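We use cookies to remember your preferences and to see which tips get read. By staying on this page you agree to our cookie notice.

Packing a Lunch Bag Without Squashing Anything

I've packed a great many lunches over the years, and for a good part of that time I packed them badly. The pear went in first, the heavy box went on top of it, and by noon there was a sticky mess at the bottom and a very sad person eating crackers. So let me pass along what I do now, which takes a few minutes more and saves a lot of scrubbing.

Start by putting everything out on the table before you open the bag at all. I mean everything - the box, the fruit, the vegetables, the spoon you always forget. It's so much easier to see what will fit when it's all sitting next to the bag.
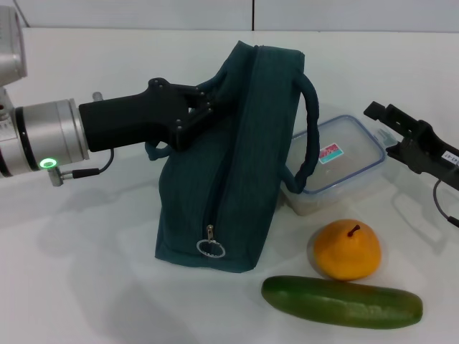

Box first, produce after

A rectangular plastic container with a lid is the biggest thing in most lunches, so give it the best spot. In a soft-sided bag I lay it flat along the bottom. Mine holds 1000 ml, and if I'm only taking a small salad I'll use the 200 ml one and have room left for a second piece of fruit (or a cookie, let's be truthful).

A cucumber can go in whole, along the side of the box, and it keeps crisper that way than sliced. Pears are the delicate ones. Wrap yours in a cloth napkin and put it in last, stem up, where nothing can lean on it.

Keep the table clear and pale if you can. I used to pack on a dark patterned cloth and I'd leave the spoon behind twice a week, but on a plain white top you notice what's still lying there. 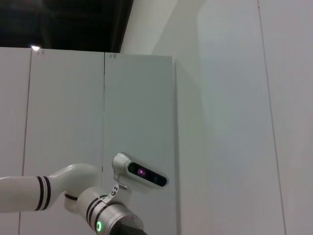 Now, zippers. Close the bag slowly and hold the fabric flat with your other hand, and tuck the handles out of the way so they don't catch. If the zipper sticks, rub a little candle wax along the teeth and run it back and forth a few times. For the fabric itself, I wipe the inside with warm water and a drop of dish soap, then leave it unzipped overnight to air.

Related tips
- Getting onion smell out of plastic lids
- The Herkus fold for cloth napkins
- Ripening pears in a paper bag
- What to do with half a cucumber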